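Trovine Room Air Monitor
Section 4: Placement and First Set-up
Revision 3/30/26

4.1 Before you start

Read this section in full before you mount the monitor. Placement has more effect on the readings than any setting in the menu. The monitor samples the air through the slots on both sides of the case, so both sides must stay clear.

You need:
The monitor and its wall plate
The power adapter supplied in the box
Two screws and anchors (bag B)
A pencil and a level
The Gretside app, installed on a phone that is on your home network

CAUTION: Use only the supplied adapter. Other adapters may fit the socket but can damage the fan.

4.2 Choosing a location

1. Pick an interior wall in the room you use most. Exterior walls run cold in winter and will pull the temperature reading down.

2. Mark a point 48 inches above the floor. This is the center line of the wall plate.

3. Check the distance to windows, supply vents and cooking equipment. Keep at least 23 inches from each of them.

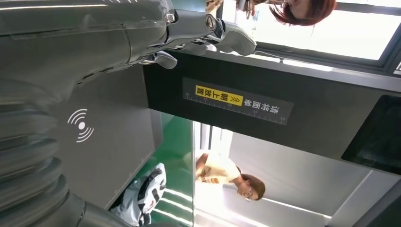
4. Check that the adapter cord reaches the outlet without being stretched. Do not run the cord under a rug or through a door opening.

5. Hold the plate against the wall, level it, and mark the screw holes.

Note: The monitor can also stand on a shelf. Fold out the foot on the back and leave the wall plate in the box. Do not place it inside a cabinet or behind curtains.

4.3 Mounting and power

1. Drill the marked holes and press in the anchors. Drive the screws through the plate until they are snug.

2. Hang the monitor on the upper hooks and press the lower edge until it clicks.

3. Plug in the adapter. The status light turns amber and the fan starts.

4. Leave the monitor alone for the warm-up period. The display shows dashes until the sensor is ready. Readings during the first day may drift while the Flovach sensor module settles.

CAUTION: Do not spray cleaners, paint or air freshener near the monitor at any time. Residue on the sensor cannot be removed and is not covered by the warranty.

5. When the light turns green, open the app and select Add Device. Enter the code printed on the back of the case.

6. Clear the space next to the side slots. Bags, clothing and loose paper can block the intake and cause a false high reading. 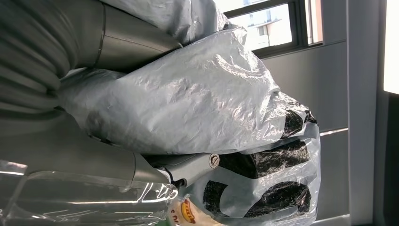
4.4 Setting the carbon dioxide alert

1. Press and hold the center button until ALERT appears.

2. Use the arrows to choose a level. The factory setting is 930 ppm.

3. Press the center button once to save. The monitor beeps 2 times.

4. To silence an alert, press any button. The alert comes back if the level is still high at the next reading.

Note: If you use the Verstraete fan controller, set the alert level in the controller menu. The level on the monitor is then locked and shows a padlock symbol.

For calibration in outdoor air, see Section 5.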